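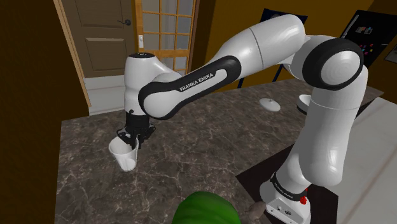

Lazarević

May 7, 2022

Ok so a few of you asked what I do all day now that the Plumley kitchen is "going robot". Mostly this! Me, a desk, a simulated kitchen with a big white arm in it, and a cup.

For anyone new, I was on the dish and crockery side at Plumley for years (it's the staff canteen for the Tasmont offices, plus all the meeting room trolleys). Cups out, cups back, cups washed, cups stacked. If you had a coffee in that building I probably handled your mug.

In April they moved me off the floor three mornings a week to sit with the Gidholm people, who are setting up the arm. My job is to watch it go for a cup in the sim and say what's wrong with how it's doing it. That's pretty much the whole job description, it's two lines long.

I thought I'd be useless at it. I'm not a computer person, I still print my roster. But there's a lot to say about picking up a cup once somebody asks you!

Like where you take hold of it. Have a look at the fingers there, they're right over the rim on one side. My first note ever was about fingers and rims. Fine for a dirty cup on its way to the wash, not fine for a clean one somebody's going to drink out of. The programmers had one kind of pick-up. We do two, and we do them without thinking, and it had never been written down anywhere.

So now there's a list called "clean hands, dirty hands" and I wrote it. First thing I've written at work that wasn't a note about the drain.

The countertop in the sim is much fancier than ours btw. Dark, marbled, lovely. Ours is steel with a dent in it. I've put in a request for the marble and have not heard back.

Some numbers, as people keep asking. A full rack load for us is 144 cups. On a big meeting day we'll get 531 through before lunch, and the worst day I can remember was 700, when two conferences landed on top of each other and we ran out of saucers.

The plan is for the arm to do the loading. Take the cup off the return bench, turn it over, put it in the rack. That's the bit that wrecks your wrists. I've had a brace on and off for ages and I won't pretend I'm sad to hand it over.

What it won't be doing, at least to start: trays, trolleys, anything with food still on it, teapots (lids!!), or talking to the bloke from level 4 who brings back nine mugs at once and wants to apologise for every one of them.

Now the less fun part. There were more of us on crockery before. Two people who left this year weren't replaced, and we were told that was "natural movement". Maybe it was. But we noticed, and a couple of the crew don't really like that I'm doing this. One of them asked if I was training my own replacement, and I didn't have a good comeback. I've been chewing on it since.

Where I've landed for now: it was coming whether I sat in that chair or not, and I'd prefer the person in the chair to be someone who's had her arms in that sink. We did get it in writing that nobody's hours drop in the first year. I'd have liked longer than a year.

We also asked for the mornings off the floor to be shared around, so it isn't only me learning this stuff. They said yes to one more person. I'm pushing for two.

Something I didn't expect is how it changes how you see your own work. I came back on shift after a week of sim notes and caught myself watching my hands. I tip a cup with my ring finger before I lift it, to check if there's a puddle left in it. Never knew I did that! Told the Gidholm folks and they all went quiet and started typing.

Puddles are their problem this month. Mine is stacking, I say it's too slow and they say it's careful. We're both a bit right.

Somebody will ask so: yes it drops them. In the sim that costs nothing, you reset and go again, and I'll admit I find it a bit relaxing. On the floor I've been the one with the dustpan.

Next lot of notes is handles. I've got a full page on handles already. Send me your strong opinions about mugs, I'm collecting them, and I'll post again once we've been through the stacking stuff.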